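Subject: Re: landlines, who still has one?
From: Ylva Kvam

Tarık Karaca wrote:
> We dropped ours in January and my mother hasn't forgiven me.
> Does anyone on the list still keep a real phone plugged in?

Me! Still going, same number for 25 years, the one ending in 1636. Half the town has it memorized (the half over seventy, mostly), and I'd feel like I was moving away if I gave it up.
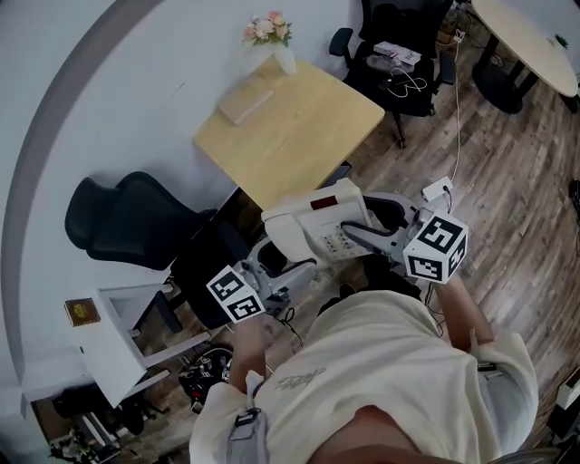
The other thing is the power cuts. We get them every winter out here past Rorkenton, and the cell tower goes down with everything else. My old copper line just kept working, so I got in the habit of trusting it more than anything with a battery. I do know the copper is going away, so don't all write to tell me!

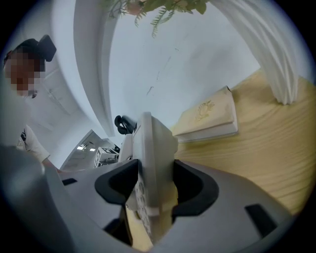
My bill went up again, and I spent most of Saturday on hold with Lendgate trying to find out why. Their new plan is cheaper but runs through the modem, so there goes my power cut argument. I'm tempted anyway. What I won't do is switch to one of those cordless things that wander off under the couch cushions. Give me plain pale walls like those, a little table and a phone on a cord, and I'm happy.

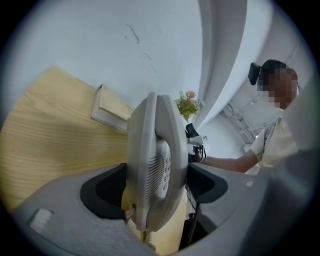
Tarık wrote back to me off list that his mother would settle for the modem kind as long as it rings loud enough to hear from the yard, and he wants to know if the old ringers still work on those. Mine has a wheel underneath for the volume, but I've never tried it on a modem. Has anyone?

Ylva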